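Slide 9: the lid fault

Two-arm cell at Senthorpe, laptop handling. Fault first logged 29th April by Catarina Pacheco.

Symptom: force limit trips on the right arm while both grippers work on the laptop. Controller reports a joint 3 overload. Joint 3 was fine. 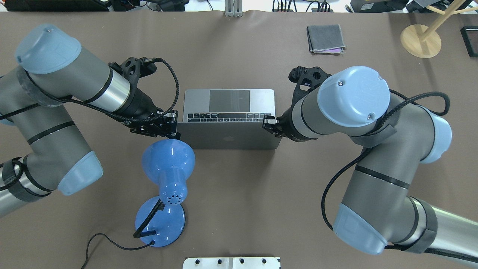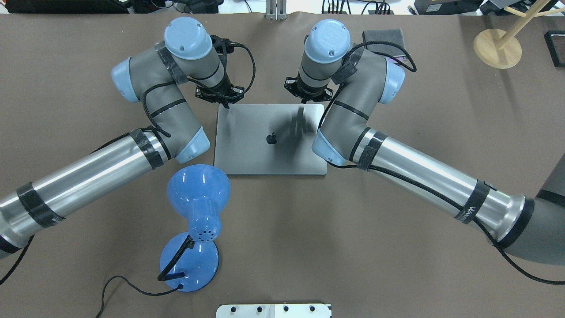
Cause: cable drag. The gripper cable picks up load at the wrist, and the Trendov driver reads it as contact force. Of 147 trials, 40 tripped. Say clearly that the stop itself behaved correctly.

Safety point: an operator reached in to reset while only one arm was held. No injury. Procedure now holds both arms before anyone enters.

Fix: longer slack at the wrist, ties moved back, force offset zeroed before each lift. Retest due in December, 2000 cycles.

If asked about Filtgate: different driver, not tested.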